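Fanwood Touchline Match Board - magnetic football tactics board, full pitch one side, half pitch the other

£20 off until the end of February

Hello, Prys Edwards here. I run the shop and I've coached under-12s and then under-15s at Urnville for longer than my knees would like, so I'm going to tell you about this board the way I'd tell another coach in the car park.
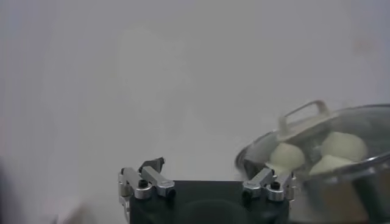
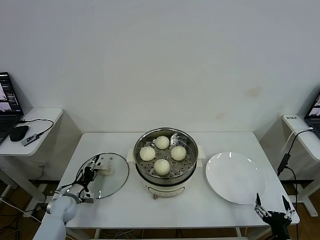
Second picture: four buns in the steamer basket.

The Touchline is the board I take to every match. It's 794 mm along the long side, so a whole squad can crowd round it and the lad at the back can still see where he's meant to be standing at corners. The full pitch is on the front. Flip it over and you've got one half blown up large, and I'll be honest, that's the side mine gets used on most (set pieces, set pieces and more set pieces).

It weighs 1,557 grams without the magnets. I put it on the kitchen scales because a customer asked me and I didn't have an answer! You can carry it under one arm with a bag of balls in the other hand, but I wouldn't want to hold it up at chest height for a whole team talk. Lean it on the dugout or hang it from the fence. There are two hooks in the box for exactly that, and they fit ordinary mesh fencing.

What comes with it

Magnets in red and in blue, numbered 1 to 11 in each colour
Two yellow goalkeeper magnets
A ball magnet (spares are in the shop, you'll lose it)
Two dry-wipe pens, black and green
Two fence hooks
A zip-up carry bag with a pocket for the pens

How I use it

Before kick-off I set out our shape and leave theirs off completely. Kids stare at the opposition if you give them the chance. Then at half time the blue ones go on, wherever they've been hurting us, and we talk about one thing. If their left back is bombing on every time we lose the ball, I draw the arrow, I move our winger, and I ask the winger to tell me what he's going to do about it. Two minutes, then oranges.

We played Rojanasak in the cup last season in sideways rain and the magnets stayed put all afternoon. The pens were another matter - dry-wipe ink and rain don't get on, so if it's chucking it down, stick to moving the magnets about.

Wiping it clean

A dry cloth does it if you wipe the same day. Leave your arrows on for a week and you'll want a drop of washing-up liquid. Please don't use a scouring pad, as it'll take the shine off and the ink will never wipe away properly again. My first one has a cloudy patch right over the penalty spot, all my own doing.

Touchline or Priromberg?

People ask me this a lot. The Priromberg folding board is smaller and slips into a rucksack, and if you coach five-a-side or you're on the bus to away games I'd go for that one. The fold does run straight across the halfway line, though, and the magnets won't sit flat on it. For eleven-a-side I'd have the Touchline every time.

Delivery and returns

Orders placed before noon go out the same working day. It comes in a flat box, so somebody needs to be in to take it. If it isn't right for you, send it back within 20 days with all the magnets and I'll refund you in full. If a corner has been bashed in the post, email me a photo and I'll send another.

Club orders

Buying for several age groups? Drop me a line before you order, as I can do a better price on three or more and I can have your club name printed on the bags. Printing adds a week.

Product code: 1222-TB
In stock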